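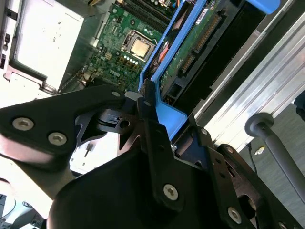
Saimi Valtonen

## 4. Rules for the handling of drive carriers

The rules in this section were written for the robotic service of open server chassis. They extend the general cell rules of Section 3 and apply from the moment when the gripper passes above the side wall of the chassis. We separate the rules for approach from the rules for contact, as the risks are of different kinds.

### 4.1 Approach

During approach the main danger is to parts which are not the target. In the position of Figure 3 the gripper is over an open chassis, and the processor, the memory slots and the blue drive carrier all lie near to its working space. A path which is safe for the finger tips is therefore not always safe for the brackets and screw heads behind them. We require that the path is checked with the full outer shape of the gripper, including all fasteners.

**Figure 3.** Gripper above the open chassis, with motherboard and blue drive carrier.

Rule A1. The path shall not cross the processor socket or the memory slots if another path exists.

Rule A2. The speed inside the chassis shall not be more than 70 mm/s. In the first version of the rules the limit was 200 mm/s, and Hakala argued in the November review that this was too fast for an operator to react. The lower value was accepted by both sites.

Rule A3. Loose cables in the working area shall be fixed or moved away before the program is started. The operator confirms this by hand at the panel, and the confirmation is valid for one chassis only.

### 4.2 Contact

Contact rules begin when the first finger touches the carrier. The drive itself shall not be used as a gripping surface. Figure 4 shows the grip which we recommend: the fingers close on the blue frame at its lower end, on either side, and the circuit board of the drive stays free between the frame edges. 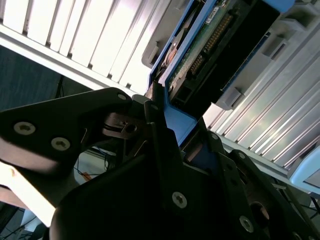
*Robot Handling Group, Nindbridge*

**Figure 4.** Fingers closed on the lower end of the carrier frame, with the carrier partly slotted into the chassis.

Rule B1. The fingers shall touch the plastic frame only. Contact with the connector pins or the circuit board is recorded as a fault, also when no damage is found.

Rule B2. Before any pulling movement, the program shall hold the grip still and read the finger force again. If the two readings do not agree, the gripper opens and the operator is called.

Rule B3. The pulling direction shall follow the guides of the chassis – not the axis of the gripper. When the chassis stands at an angle to the robot, these two directions are easily confused, and the carrier may be tilted against the panel.

### 4.3 Use of the rules at two sites

The rules were tried at Nindbridge and at Arthorpe. In total 268 handling cycles were logged, of which 128 were made at Arthorpe. The two sites used the same checklist, but the Arthorpe operators filled it in on paper and some entries for Rule B2 are missing. We have kept these cycles in the total and marked them in the log.

Most comments from the operators were on Rule A3. They found it slow, and two of them asked if one confirmation could be enough for a whole shift. Paavo Hakala was against this change, and the rule stays as it is written above. The wording of Rule B3 was changed once after the trial, when the term "guides" was added in place of "rails".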